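Progress note no. 4 - household and shop-floor handling study
To: Arkell, program office
From: Zakhar Marchuk, Nurnham workshop
September 15, 2021

Short one this time, sorry, the long version comes with the budget sheet. You asked for a straight answer on "can it do chores yet". Straight answer: some of them, slowly, if the chore holds still.

Most of this period went to the bench task, all in simulation. Pick up a plate, move it, put it down square on a marked spot.
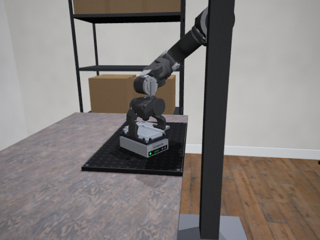
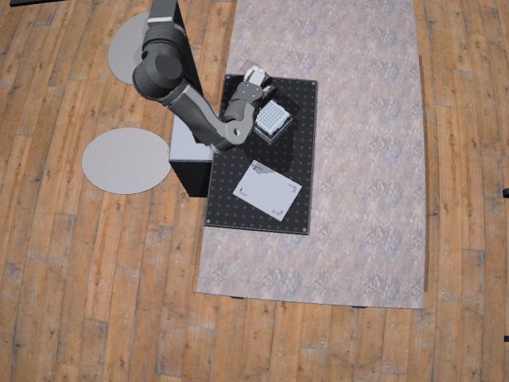
Simulated bench task: arm and plate at the shaker (first view), and the bench from overhead with the marked sheet on the board (second view).

Why a lab plate when the grant says kitchens and stockrooms. Because it's the same job as setting a dish on a rack or a carton on a shelf, with the mess taken out. Flat thing, rim, has to land straight. If we can't do this one there's no point buying crockery.

Where we are

Simulated runs logged since May: 3000. Planned was 2000, so ahead on volume. Behind on variety - most of those runs start with the plate in nearly the same pose and we need to fix that before the numbers mean much.

Failures reviewed by hand: 522. Took far longer than I budgeted. The big group is placement, not grasping. Arm gets the plate, carries it fine, then sets it down a bit twisted and one corner sits outside the marks. Second group is the fingers touching the rim off-center so the plate tilts on the lift. A smaller pile I can't explain yet, Palamarchuk has the logs.

Cycle time is 60 seconds, pick to release. A person does it in a couple. For a lab overnight, fine. For clearing a table after dinner no one would put up with it. We could speed up the carry part now but the last stretch down to the surface is where it goes wrong so I'd rather leave that slow.

Chores, as of today

Moving a rigid item from one known spot to another: yes, in sim.
Same thing, spot not known ahead: sometimes.
Stocking a shelf with boxes, all one size: I think so, not tested.
Mixed boxes: no.
Dishes: plates maybe, cups no, anything wet we have not modeled at all.
Laundry: no. Please stop putting it in the summary slide. Cloth is a differnt project.

Bandora

The Bandora people want a demo for their stockroom managers. I said not before we have real hardware results. They are keen and I don't want to lose them, but a sim video will get read as a promise. If Arkell could back me up on this in writing that would help.

Problems

- Friction settings are guesses. Change them a little and the tilt failures go up or down a lot. Need to measure real plates on a real gripper pad.
- Overhead view loses sight of the plate when the arm passes over it. Side view helps, but then something else is in the way. Testing both together next.
- One workstation down for most of a week, power supply. Replaced out of the consumables line, receipt attached to the budget sheet.

Next period

Random start poses, wider spread. Then swap the plate for a plain dinner dish and a small carton, same task otherwise. Friction measurments if the pads arrive. First try on the physical arm at Nurnham after that, low speed, foam dish first.

What I need from you: a yes or no on moving the leftover travel money to bench time, and a decision on the Bandora demo. The first one is more urgent, the booking form closes soon.

Failure tables are in the shared folder under Palamarchuk's name. Ignore the tab called "old".

Z. Marchuk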